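5/5/21, Berkbridge, place setting trial

Third go at the breakfast layout. Sandrine wants the zigzag mat set on the diagonal because it "looks lived in." I'm not convinced. The cream and pale gray pattern is busy enough already, and the edges are fraying. Attila says frayed is fine. We'll see what he says in July. 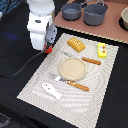
Layout 3, diagonal mat on the black tabletop.

Knife first: the orange-brown handle reads well, but the thin blade half disappears into the zigzag. I said this last time. The tan round piece in the center is too close to the mat in color for my taste — Sandrine disagrees. Yellow block and little yellow box both hold up, no argument there.

To do: try a plain mat, 90 by 65. Ask Mészáros if they still stock one, though I doubt it.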